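Jul 22, 2019

# In Defense of the Plastic Bowl

I got into an argument about bowls at a cookout, and I've been stewing on it ever since, so you all get to hear the rest of it.

It started with Wenceslao Gallegos, who is my neighbor and a better cook than I am, telling me that a grown adult should own one set of bowls, in one color, made of something that would break if you dropped it. He has the Buschmann stoneware, the gray kind. He bought it in May and he's still talking about it. And it's lovely! I've eaten his soup out of it and I have no complaints about the soup. But he looked at the stack of orange and green plastic I'd brought over for the chips and said, very kindly, "You know you can get real ones."

Real ones. I ask you.

So let me make the case. A cheap bright plastic bowl is the most useful thing in a kitchen, and I'd give up my good knife before I gave up mine. (Okay, maybe not the knife. But I'd think about it.)

Start with color. People act like color in the kitchen is for kids, and once you're past a certain age everything has to be white or the shade of a wet sidewalk. But color is information. In my house orange is for the big stuff, dough and salad and popcorn. Green is for anything being washed or peeled. Yellow is for what's going on the table. I never sat down and made those rules, they just settled in over the years, and now I can yell "grab me a green one" from the stove and anybody in the house knows what I'm talking about. Try that with eleven gray bowls.

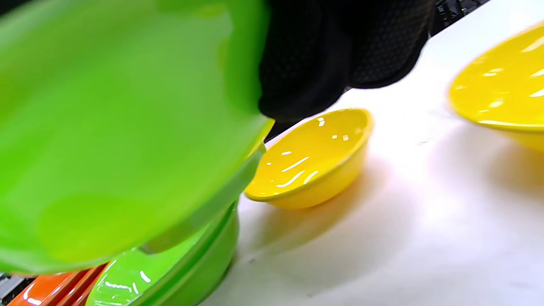

And then there's the noise, or the lack of it. Pulling one stoneware bowl out from under four others before six in the morning is a way to wake up a whole family. Plastic just sort of clacks. You can be half asleep. You can grab it by the rim with one hand while the other hand is holding the fridge open, and if you lose your grip you say a word and pick it up off the floor.

I know what the other side says, because I heard all of it over the potato salad. Plastic scratches. It does. Plastic stains, and if you've ever left spaghetti sauce in a yellow bowl overnight, you know that bowl is now a slightly different yellow forever. I don't put mine in the microwave and I throw one out when it gets rough inside. I'm not going to pretend they last like stoneware does. I just don't think lasting is the only thing a bowl is for.

Now, stacking. This is where I get a little worked up, so bear with me.

The reason most people's bowl cabinet is a disaster is that they stack by size. Big on the bottom, small on top, one tall tower, and it looks great in a catalog. Cedetti sells a whole nesting set like that and I owned it for years. The trouble is that everybody always wants the big one! So you lift out the whole tower, take the bottom bowl, put the rest back crooked, and by Friday there's a lid in there and a colander and you've given up.

Stack by color instead. Same shape into same shape, short stacks, side by side, with a little room between them if you've got it. The one you want is always the top one.

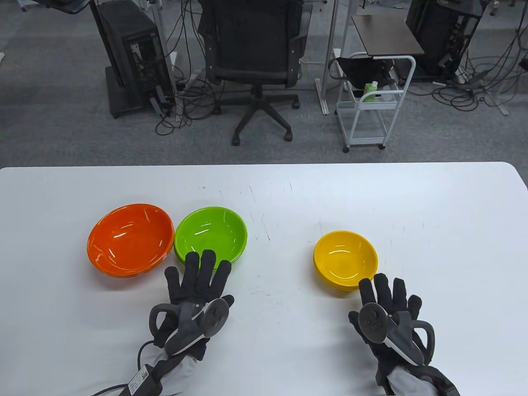

My sister says this wastes shelf space, and she's right, it does. I moved the waffle iron to the basement to make room and I haven't missed it. She also says I've spent too much of my life thinking about this, and I'm not going to argue with her there either.

What I will argue about is the idea that putting bowls away is a chore to be gotten through. I like it. I like it more than cooking, some nights. You've got a mess in front of you and it has an obvious answer, and how many things in your day can you say that about? Orange goes with orange. My nephew could do it when he was three, and he was so proud of himself that he took them all out and did it again. I've got a job where a project can drag on for 143 emails and end with a "let's circle back." Give me the bowls.

You do have to spread them out first, though. I feel strongly about this. Don't try to sort them inside the cabinet, reaching over things and guessing. Clear off the table, put everything on it, let it look terrible for a minute. Then pull one color at a time and nest as you go. If a bowl doesn't sit down flat into the one below, it's in the wrong stack or it's warped, and you'd never have caught that with your head in a cupboard.
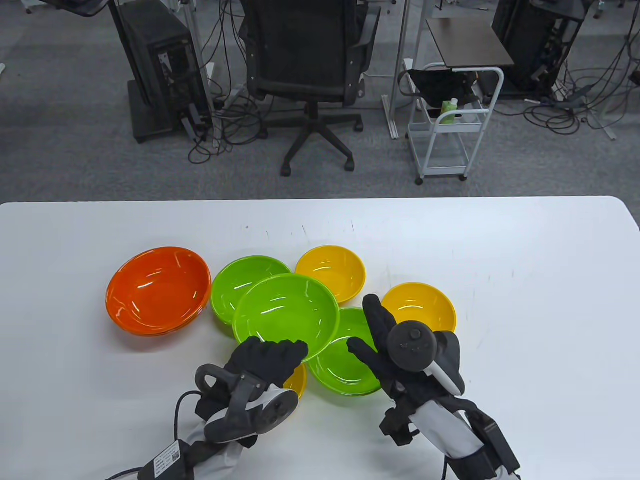

Wenceslao does his by hand at the sink and puts each one on the shelf as he dries it, with a folded paper towel between every two so the glaze doesn't rub. A paper towel! Between every two! He spent $122 on those bowls and he's tucking them in at night.

I did try to meet him halfway. I went to Ciltia, the kitchen store out by the highway, and stood in front of the nice stuff for a good long while. There was a blue bowl I picked up twice. It was $28, for one bowl, and it weighed as much as a cat. I put it back and bought a bag of clothespins.

He's coming over on Saturday and he's bringing the soup. I've already decided he's getting his in a yellow one.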